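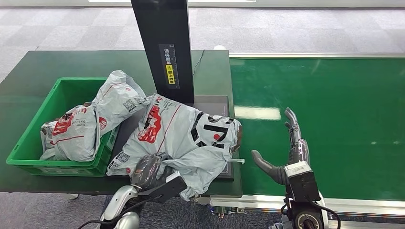 By the business desk
Staff writer, small trade and shipping

Wavley parcel counter in Murkville moves soft mailers to a measuring platform

MURKVILLE, April 9, 2022 — The Wavley returns counter in Murkville has changed the way it takes in plastic mailer bags. Soft parcels now go from a green crate to a flat weighing platform one at a time, where weight and size are taken in a single stop. Until last month the two were done at separate tables, with a hand tape for the size.

The counter handles returns for Flimance, an online clothing seller, and for a number of smaller shops that share its pickup route. Most of what comes in is light clothing in gray-white mailers. Bags of this kind have no fixed shape. The same shirt can measure thick or thin depending on how the bag was folded at the customer's end, and carriers bill by whichever is greater, the actual weight or the weight worked out from the size.

According to a notice Wavley sent to its shops, the counter took in 1,008 soft parcels in the trial week. Of those, 981 were accepted on the first pass. The rest were set aside, for the most part with labels that could not be read through a crease. The notice gives no figure for the old method, and Wavley did not keep one.

The platform is a dark slab with a raised edge at the back. A black upright post stands behind it and carries a vertical scale. The bag is laid flat, pressed down to let the air out, and left alone until the reading settles. Staff are told to keep sleeves and loose straps off the slab while this happens. Pressing is the step that takes practice. A mailer that still holds air will rise again after the hand is lifted, and the height is then read too high. 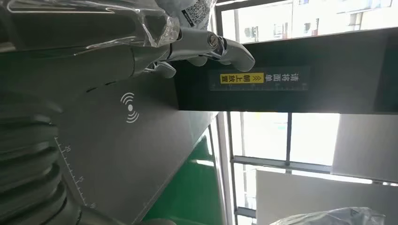 Shops pay by the band, so a height that is off by a small amount can move a parcel into the next one up. Wavley's bands for soft goods have a break at 200 grams, and a large share of single garments falls close to it. The notice asks shops not to add paper or card to the mailer unless the item needs it. Card stiffens the bag and adds weight, and it also keeps the bag from lying flat.

Label position is the other point covered. The shipping label has to face up. A parcel that arrives label down is turned over before it is weighed, and a parcel with labels from two trips is held until the old one is covered or taken off. Shops that reuse mailers are asked to cover every old code, including small ones near the seams, which are easy to miss on a creased bag. Clear tape over a code is allowed if it is smooth. Clear film that has wrinkled over a code is not, as glare from daylight can stop the reader.

The counter stands near large windows, and glare has been a known problem in the afternoon. Wavley says it will fit blinds before October. In the meantime, parcels that fail to read are taken to a second reader on the shaded side of the room.

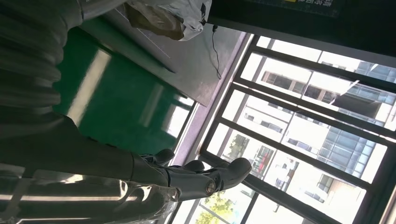

Floor and table layout were changed at the same time. The walking path was widened, and crates are now kept to one side of the worktable so that full ones can be slid across without lifting. Wavley also wants cords kept clear of the work surfaces, a rule that has not been fully met: a thin black cable still hangs down across a flat gray surface, close to a crumpled white plastic bag. A cord that touches the slab can change a light reading, and the notice asks staff to check for this at the start of each shift. Cable clips are on order.

The crates themselves were picked for their slotted sides. They come from Onsri, a local supplier of shop fittings, which delivered 356 of them to Wavley's counters in the region. The slots let staff see how full a crate is from the side. Crates should not be packed above the rim, although a bag that hangs over the edge is accepted as long as its label stays uncovered. Mailers pressed hard into a crate tend to take a fold across the label, and that fold stays in when the bag is laid out.

Shops that send in returns do not need to change their account settings. Charges for parcels measured on the platform will show the weight and the height on separate lines — the old invoices gave only the billed weight. A shop that disputes a reading has ten working days to ask for a second one, provided the parcel has not left the counter. After that the first reading stands.

Boxes are not part of the change and will still be measured by tape at the second table. Wavley has not said whether its other counters will follow. Drop-off hours in Murkville stay the same.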